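Toy Sorter and Repacker, Part-Time
Molosen Toy Exchange, Steinbach
Posted 26 April 2026

Molosen takes in used wooden toys, checks them, makes up complete sets and sends them back out to day cares, libraries and families. The business started in 1949 as a toy repair shop and has been in the same building on Dekden Street ever since. We are looking for a part-time sorter to work at the block tables.

Alphabet blocks are the largest part of what comes in. They arrive in bags, shoe boxes and cookie tins, usually with several sets mixed together. Last year we sent out 1541 sets, and most of those were put together from more than one donation.
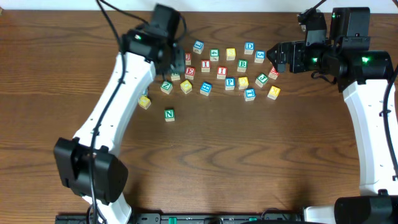 Alphabet blocks on the sorting table, with letters and numbers on blue, green, yellow and red panels.

What you will do

Tip each delivery out on the table and turn the blocks over to check every face. Look for splinters, chewed corners, worn paint and letters that can no longer be read. Blocks with light marks go to the cleaning tray. Blocks that are cracked go in the scrap bin – we do not glue them.

Match blocks by size first, then by style of lettering. Two makers may use the same colors and still cut their cubes slightly differently, and a set with one odd block will not sit flat in its box.

Fill in a set card for each finished box. The card lists the letters, numbers and pictures in the set and goes under the lid. If a set is short, put it on the waiting shelf with the missing letters written on the front.

You will also help with packing on delivery days. Full cartons can weigh up to 32 pounds.

What we ask for

You need good close vision, with or without glasses, and you should be comfortable doing the same kind of work for a few hours at a time. You need to read and write basic English for the set cards. No experience is needed. We will train you over your first two weeks, and the training is paid.

Hours and pay

The job is 12 hours a week, in three morning shifts. Extra hours are available in December. Pay is hourly and is reviewed after six months. There is free parking behind the building and the Clamico bus stops across the street. 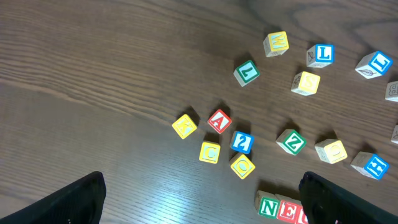 Do I have to work out for myself which letters a set needs?
Each block style has a printed list kept at the table, and you check the set against it before you fill in the card.

How to apply

Pick up a form at the front counter or send us a short letter with your name, phone number and the mornings you can work. A resume is fine but not required. We will invite applicants in for a short visit, which includes sorting a small bag of blocks at the table. Please say in your letter if you need a chair with back support or a higher table – we have both.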